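Zidomon win in Poromwood and leave the last place
August 21, 2020

Zidomon took their first away win of the season last night, beating Poromwood 3-2 after they were two goals behind at half-time. The result moves them off the bottom of the table, and it gives their coach Cosimo Gatti a quieter week than the last one.

The first half was difficult to watch for the visiting supporters. Poromwood scored early from a corner which the Zidomon defense did not clear, and the second goal came from a free kick just outside the area. The goalkeeper touched the ball but could not keep it out. At that moment Zidomon had not made one serious attempt on goal.

Gatti changed two players at the break and moved Babić from the left side to the center, behind the striker Stumance. It was the decision that turned the match. Babić found more space there, and his low pass gave Stumance the first goal soon after the restart. The second was a header, again by Stumance, from a long cross that the Poromwood defenders seemed to leave for each other.

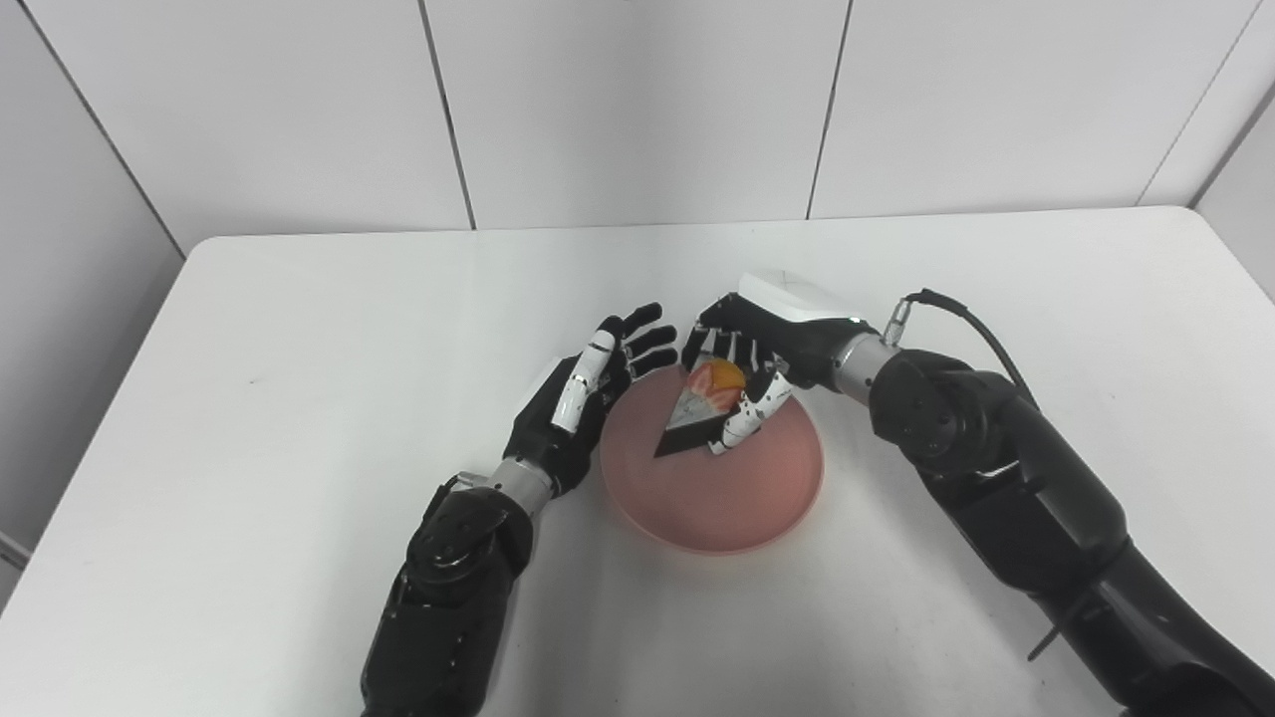 Will Babić stay in the central position for the next match?

Gatti wants to keep him there, but he will decide after training, when he knows if his usual playmaker is fit again.

The winning goal belonged to Babić himself. He received the ball with his back to the goal, turned, and shot with his weaker foot into the far corner. Poromwood asked for offside, and the referee spoke with his assistant for a long moment before he gave the goal. The last minutes were nervous – Poromwood hit the post and had a penalty appeal refused – but Zidomon defended with all their players and held the result.

It was also the match number 100 for Gatti as coach of the club. "I did not think about the number when we were losing," he said afterward. "At half-time I told the players only to pass the ball faster and to be less afraid."

His contract ends in December, and the club has not yet said if it will offer him a new one. Zidomon play their next match at home, where they have not lost this season.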